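Notes, dashboard talk, Stusora room, 20 min incl. questions

Start with the glovebox story. Keep it short this time.

Main point: drivers want to find the heater without looking. Everything else comes second. Say it early, say it again at the end.

Slide 2 - old Juntunen estate dash. Seven big knobs, ugly, works with gloves on. Pass round the knob if I remember to bring it.

Slide 3 - the Prerkeden concept. One screen door to door. Lovely at the show. Then the February cold drive, Pentti Kinnunen at the wheel, three menus down to clear the windscreen. He pulled over to do it. Pause here, let them groan.

Slide 4 - what we changed. Two knobs back in, temperature left, fan right. Screen cut down by a third. Bogdan Malinowski did the first clay, credit him!! (forgot in Konlow)

The knob itself: 5 versions. First too smooth, second caught sleeves. Fourth felt right but rattled. Clicks matter more than looks, do the click noise if mic is OK.

Cost slide. Tooling for the knob ring was 970 euros for the trial batch, people always expect more. Dont get dragged into supplier prices.

Steering wheel buttons - skip if past quarter to. If not: thumbs reach less far than the drawings say. Test with short drivers and tall drivers, seat where they like it and not where the manual puts it.

Screen glare. Matt coating helps, fingerprints get worse. No good answer yet, admit it.
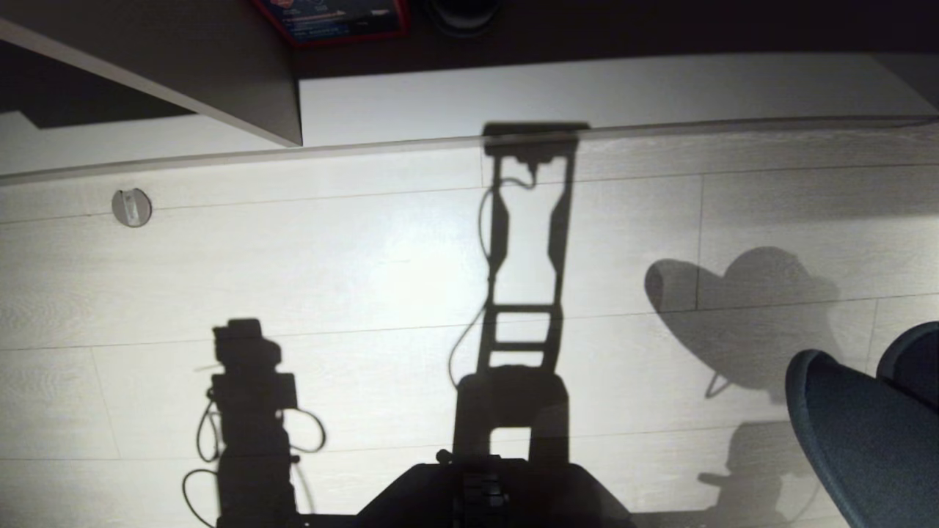

Would a voice command do the same job as the knobs?
Only on a quiet road with nobody else talking. With kids in the back or a window open it misses, and the driver ends up looking at the screen to see what it heard.

If time: the rear seat controls, 2 mins max. Parents want a lock, teenagers dont.

Last slide, back to the heater. Thank the worksop lot. Leave the knob on the front table for anyone who wants a go.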